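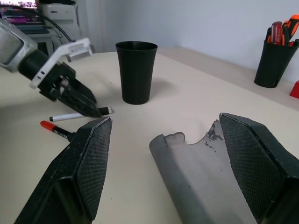
3.2 Bench Layout and Wrist View

Print | E-mail

Figure 2. View from the wrist of the first arm, with the second arm's gripper above a white marker. The tall black cup stands behind the markers.

The Femik cell was assembled in a shared workshop at Bondthorpe on an ordinary cream-colored tabletop. Two arms work over the same area. The first carries a small camera at the wrist, placed so that both of its fingers stay in view through the whole reach. Each finger has a diamond-textured grip pad on its inner face. The second arm has a parallel gripper with narrow, pointed fingers, which we chose for thin items lying flat.

The task is to lift a marker and drop it in the cup. Markers are laid at arbitrary angles, so the approach angle of the second gripper must be set again for each attempt. In Figure 2 the white marker lies horizontally and the one with the red cap lies diagonally, partly hidden by the left finger of the first arm. Hidden barrels of this kind were the main source of bad labels in the early runs. We kept the pen holder of hand tools at the back of the table as fixed clutter.

We recorded 2525 attempts and kept 2189 after review. Of these, 493 were held out for testing. The controller, Plenero, sends a new target every 40 ms — slow by factory standards, but enough for the speeds used on this bench. Wrist calibration was repeated at the start of each session.

Filed under: Home & Workshop Robotics
Shares: 40 | Comments: 0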